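In praise of the big bare table

When we moved to Drundholm I gave up a good many things without a murmur, the airing cupboard among them, but I would not give up the idea of a proper table. I mean a great pale slab of planks with the grain running along it, the sort of butcher-block top you can lean your whole weight on while you think about what to do next.

My neighbours told me to buy a desk with drawers. Derkavero sells a very handsome one, with 6 of them, and I can see why people are tempted. But I have owned desks with drawers, and I know what becomes of a roll of tape once it goes into one. You meet it again 2 years later, under the takeaway menus, long after you have bought another.

On a table, things stay in view. A tin or a canister with its lid off will hold most of what a household needs for mending and wrapping, and whatever won't go in it can sit beside it in the open. I like bright colours for this — a lime green thing on pale wood practically calls out to you across the room, even at seven in the morning before the kettle has boiled.

I will admit that ours cost 400 pounds from a joiner in Bostton, and that my sister thought it scandalous. She has since sat at it for 3 whole afternoons in January, cutting out a dress pattern, and has gone rather quiet on the subject.

So if you have the room, and even if you only nearly have it, I would say get the table first and let the cupboards wait. Ours have been waiting for some time now, and I can't say I miss them.

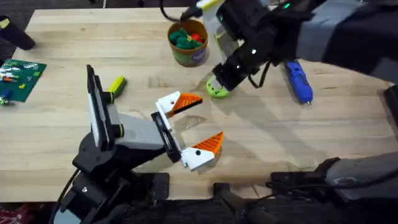 Pale planks, an open canister and a spot of lime green.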